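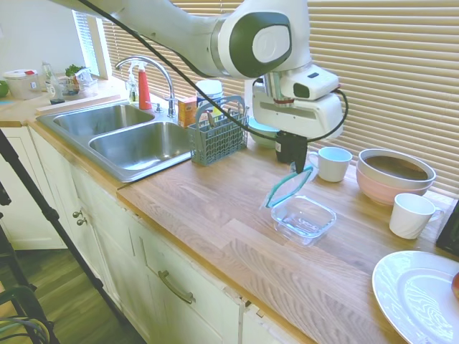
Figure 1. Kitchen counter with a square glass container and its lid.

Food Waste in Shared Student Kitchens
Sowmya Amin, Clarby House group

1. Background
In our house the leftovers are often thrown away before anybody eats them. I wanted to know which foods are lost most, and if a simple date label can change this. The work started in February and was done in two kitchens.

2. Method
The 17 residents wrote on a paper list every food they threw away, with the reason. In the first period they stored food as usual. In the second period each container got a label with the date of cooking.

3. Results
The lists have 61 entries together. Cooked rice and bread were the most common, then salad leaves. The reason written most often was "I forgot it" – more often than bad smell or mold. With labels, the entries for cooked food became fewer, but bread did not change.

4. Limits
Some residents filled the list late, from memory. We did not weigh the food, so a spoon of rice and a full pot are the same in my table. For the next report I would like to borrow a kitchen scale from the Naidu building.

Submitted Jun 6, 2021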